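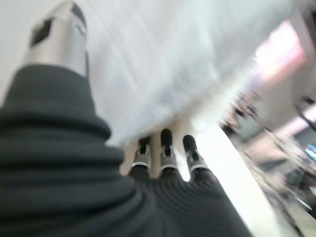 Making the Bed, the Expensive Way

Blog > Machines > Housework

Posted August 12, 2023
Print | E-mail this post

My sister-in-law sent me a link in February with the subject line "your chores are over." It was a robot making a bed. I have watched a good many of these by now, and the first thing I ask is who is driving. In this case somebody was. Solomiia Horobets, who runs the teaching sessions at Cireck, was nice enough to answer my e-mails even after she'd seen what I write here, and she didn't pretend otherwise. A person steers the arms and hands by remote control, the machine records what the cameras see and how the joints move, and later a program called Prelov tries to learn the job from the recordings.

Fine. That's a fair way to go about it. My mother taught me hospital corners by grabbing my wrists, so I'm in no position to sneer at the method. 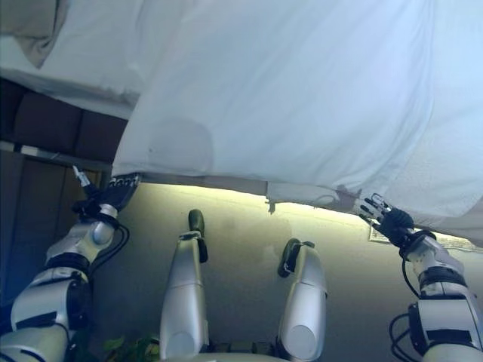 A hand on each lower corner of the sheet.

What I'd like to know is how much of the skill is in the robot and how much is in the driver. Horobets says a new driver needs 11 sessions before the recordings are worth keeping. Eleven! For a job most kids can do badly by age five. She says the hard part is that you can't feel the cloth. You look at it, you close the fingers, and you guess whether you've got one layer or two. I believe her. I also think it's the part the promotional clips skip over.

Pillows are supposed to be the easy bit.
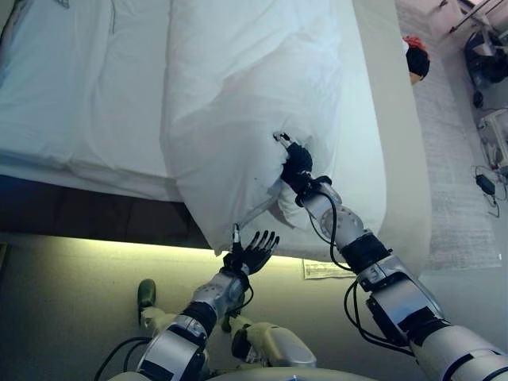 I asked what happens when the driver goes home, and the answer was more modest than the link in my inbox. Prelov has tried the pillow step by itself on five different beds and she was happy with it on three. The sheet it still does poorly. The duvet it hasn't been asked to do alone, and she wouldn't give me a date for that. I liked her better for it – most of these outfits give you a date and then hope you forget.

Zakharchenko, a smaller shop that a couple of readers keep writing to me about, goes the other way and has people take hold of the arms and move them through the job. No remote rig at all. I can see the appeal for wiping a counter. For a double bed I can't picture it, you'd have to climb over your own student to reach the far side.
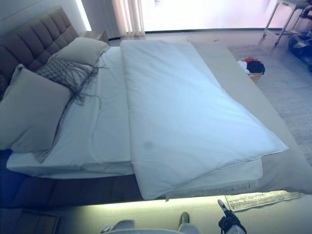 Then there's the matter of whose bed. Every driver has habits. I fold the top edge down a hand's width, my husband thinks that's fussy, and his mother tucks everything in so tight you need a shoehorn. If four drivers teach four ways, what does the machine learn? Horobets said they now give drivers a written order of steps and throw out recordings that wander from it. So it learns the written order. I suppose you could call that knowing how to make a bed. I'd call it knowing how to make theirs.

I'm not saying it can't work. Ultari sold me a floor mop four years ago that I made fun of on this very page, and it's still going – though it does get stuck under the radiator. But when the next clip lands in my inbox I'm going to ask who's driving, same as before, and in the meantime the sheets are in the dryer and I'd better go get them.

Comments (3) | Shared 5 times
Print | E-mail this post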